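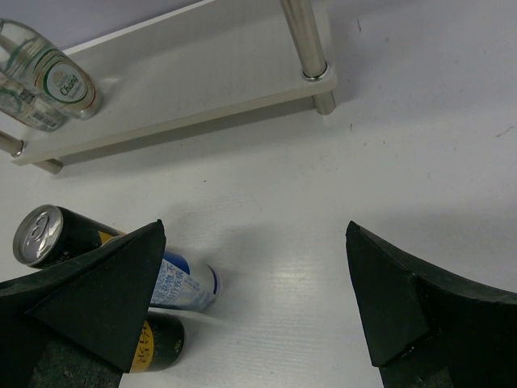
Do I need to be a programmer to use the Villoden gripper kit?

You need to be happy plugging in a few cables and clicking through menus, but there's no code to write for ordinary picking and placing. If you want to do something clever with it, the commands are all listed at the back of the manual.

Villoden two-finger gripper kit, reviewed 6/28/18

I bought mine from Fiten, the robot parts shop in Namisbridge, for £911 with delivery on top. That's a lot of money for me and I dithered over it for ages (I had the Todorova one in my basket twice). What swung it was the wrist camera being included, as Todorova sell theirs separately and you have to find your own bracket.

In the box you get the gripper, a pair of black wedge-shaped fingers, the small camera, two cables, a bag of bolts and a 58-page manual. I fitted the lot in one evening. The bolts are a bit fiddly if you have big hands, and I dropped one down the back of the radiator, so I was very pleased to find spares in the bag!

The fingers come to a proper point at the tip, and I love that. My old gripper had square ends and would shove a can along the table before it got anywhere near holding it. With these you can come in at an angle and aim for a gap.
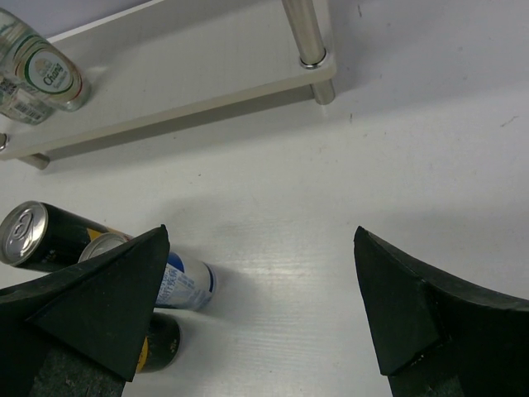
Fingers open, with cans on their sides at the lower left.

Drinks cans are what I use for nearly everything. They're cheap, they're shiny enough to be a nuisance, and they roll if you look at them funny. Cans lying close together are still the hard bit. I have to slow the arm right down for those and go in for the outside one first, then work my way along. A can standing up by itself is easy by comparison, and I now leave the speed on the normal setting for that.

The camera sits back far enough that you see both fingertips while you're lining up. The fingers do hide things though, especially low down in the corners, so I take a look from higher up before I go in. I'd have liked a tilt adjustment on the mount.
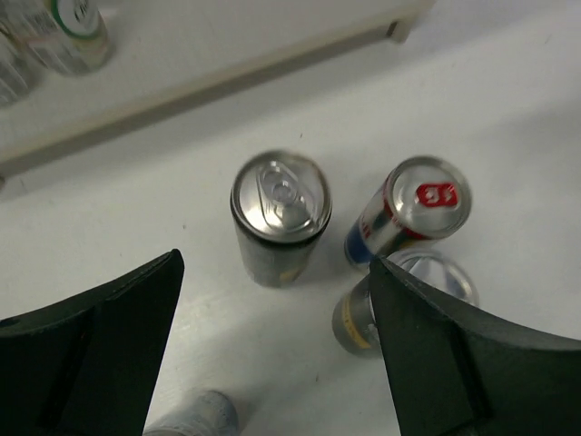
Lining up on the upright can, Red Bull lying to its right.

Grumbles, then. The cable is too short for my arm and the extension was another £15. The grip force setting goes back to the default whenever you switch off, and I forget every single time. Fiten told me an update is due in September, so I'll add a note if it sorts that out.

I've put over 38 hours on it so far and nothing has worked loose. Spare fingers are sold in pairs, and I've got a set on order.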